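Rented workshop, metal roof, terrible echo and heat – what did you do with your ceiling?
Forum: Small Workshops > Building and Rooms

plankton_hr
Posted in April, 22 replies

Hello all. I rent a room for my workshop and the ceiling is white corrugated panels with nothing behind it.
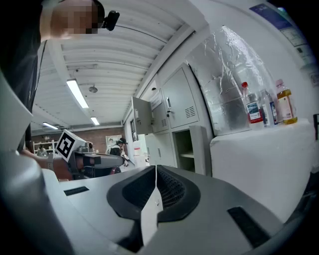 My two problems are these. First, the sound. When I run the planer, every noise comes back to me from the roof and after one hour my head hurts, even with ear protection. Second, in summer the room becomes very hot from two in the afternoon, and glue dries before I can put the clamps on.

The landlord allows me to change things if I can remove them later. So no spray foam. I have two offers. One is from Ravetti, for hanging acoustic panels, white, 4 cm thick. The other is from a local firm, Hekar, for mineral wool between wooden battens with a cloth under it. The Ravetti panels cost 3,000 with installation, Hekar is cheaper but I must do half of the work myself.

Has somebody lived with one of these for some years? I ask especially about dust, as I make a lot of it.

sawtooth_lou
Hang the panels and be done. I have Ravetti in a garage shop and the echo is gone. You can talk on the phone in there now. Dust sits on top where you don't see it. Heat is the same as before though, I won't lie to you.

bench_dog_44
Dust sitting on top where you don't see it is exactly the thing I would not want over my head. Fine dust on a flat surface near light fittings is a fire risk. Go with the wool, closed off properly.

sawtooth_lou
I vacuum them twice a year. Takes twenty minutes with a long pipe.

bench_dog_44
You do. Most people don't.

plankton_hr
Thank you both. I must say I know myself, and I would not vacuum a ceiling twice a year. Maybe the first year.

What worries me with the wool is water. On cold mornings there are drops on the inside of the metal. Not many, but when I start the heater they fall on the workbench. If I put wool against this, I think it will become wet and stay wet.

mortise_mary
You think correctly. Please don't put wool directly on the sheet. Leave an air gap and put a vapor barrier on the warm side, with every joint taped. I did mine without the tape the first time and took down bags of wet gray stuff the next spring. Ask Hekar if the barrier is in the price. In my experience it's often "optional".

Also what kind of heater? Gas heaters put a lot of water in the air.

plankton_hr
It is gas, a used Görtz. I did not know this about water! It explains much. I looked at the offer from Hekar again and the barrier is not there. I will write to them tonight.

oldgrain
Before you spend anything, change the heater and see if the drops stop. I ran gas for 27 years in a shop like that and always blamed the roof. Put in electric and the drips were gone in a week.

bench_dog_44
Electric in a shed with no insulation, enjoy the bill.

oldgrain
I only heat when I'm gluing. The bill is fine.

tinroof_tom
Different idea for the heat. Paint the outside with white reflective roof paint. I used the one from Drukwood, two coats, and the afternoons became bearable. It does nothing for echo. For echo I hung old moving blankets on wires, very ugly, works well.

sawtooth_lou
Landlord has to agree to the paint, it's not removable.

tinroof_tom
Mine was happy, free paint for his roof. Worth asking.

plankton_hr
I asked the landlord this morning. He says yes to the paint, if it is white and if I pay for it. So my plan is now: paint on the outside before summer, blankets inside for a test, and I borrow an electric heater next winter. If the drops stop, then I take the wool from Hekar, with the barrier and the tape.

One more question for tinroof_tom – did you wash the roof before, or only brush it? There is some moss on the north side.

tinroof_tom
Wash it, and let it dry for two full days. Scrape the moss first or the paint comes off with it. And do it from a proper ladder with a roof hook, the sheets are slippery when you have paint on your shoes.

mortise_mary
Check the screws while you are up there. The rubber washers go hard, and maybe part of your water comes in that way.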